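Sorting the winter things

2021-08-25

The closet in the back bedroom has been on my list since April, and I finally emptied it. It is too hot to want a hat, but I would like to know what I own before the first cold morning. Last year I bought a scarf on the way to work and found the old one 5 days later.

My method is simple. Everything comes out and goes on the bed. Then I pick up one thing at a time and decide: keep, wash, mend or give away. If I haven't worn it in two winters it leaves the house. Yupin does this a shelf at a time over a week, which would drive me crazy.
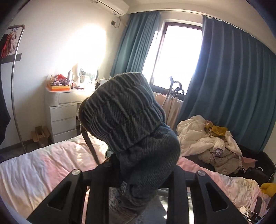
The grey-blue beanie, with the rest of the pile waiting on the duvet.

The beanie stays. I like the ribbed knit and the folded cuff, and it covers my ears properly. I hand wash hats in the sink with a little shampoo and dry them flat on a towel. The one I put in the machine came out the right size for a doll.

Coats are harder. They take up most of the rail and I only wear one of them. Janka Sýkora wants a spare for her son, so the smaller one is going to her if the zipper holds up. I still have to find the missing belt for the long one.

Mustard yellow was a phase. I am keeping one piece in that color and no more.

The giveaway bag is by the front door now, and the keepers are going into two Honeck storage boxes I already had under the stairs. I still need to do gloves, and there is a drawer of single socks that I have not opened yet.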